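Growing pears on quince at Nitton
4 Mar 2023

The nursery at Nitton supplies fruit trees to growers on the heavy ground west of Privville, and pears make up the larger part of its winter orders. Its head propagator, who has worked with pear rootstocks for most of a career, agreed to answer questions on rootstock choice, planting and early training.

Asked where most customers go wrong, the propagator began with the rootstock. "People choose the variety and take whatever it is grafted on. On a pear, the roots decide the size of the tree and how long you wait for fruit. A seedling pear stock gives a very large tree and a long wait. Quince gives a tree you can pick from a short ladder."

Quince has its limits. It dislikes thin, chalky soil, where the leaves turn yellow between the veins, and it is shallow rooted, so it suffers in a dry summer. Some pears also fail to unite properly with it. "The union looks sound in the nursery row and then snaps in a gale. For those varieties we put a piece of a compatible pear in between. It adds a season and it adds to the price."

The nursery lifts 600 pears in a normal winter, starting in December once the leaves are down. Bare-root trees are heeled into sand the same day. The propagator prefers them to potted stock for anything that will be trained against wires, as the roots can be seen and spread before the hole is filled.
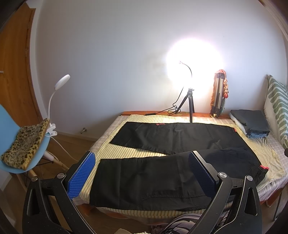 On planting depth the advice was firm. "Keep the union clear of the soil. If it is buried, the pear makes its own roots and you have lost the effect of the quince. I like to see a hand's width between the union and the ground."

A pear on quince needs a permanent stake, and the grass should be kept back from the trunk for the first 3 years. Mulch is useful but must not touch the bark.

Pollination came up next. Pears flower early, when few insects are flying, and a lone tree often sets poorly. "Plant 2 varieties that flower together. Check the groups before you order. A late one is no help to an early one, however close they stand."

Of the varieties on trial, the propagator spoke best of Briem, a russeted dessert pear with firm flesh that is picked hard and ripened indoors. Zultero crops more heavily but scabs in wet springs – "I would keep it for an open site with some wind through it." Both are worked on quince without an interstem. Fruit thinning is done in early summer, after the natural drop, leaving one pear to a cluster or 2 where the leaf cover is good.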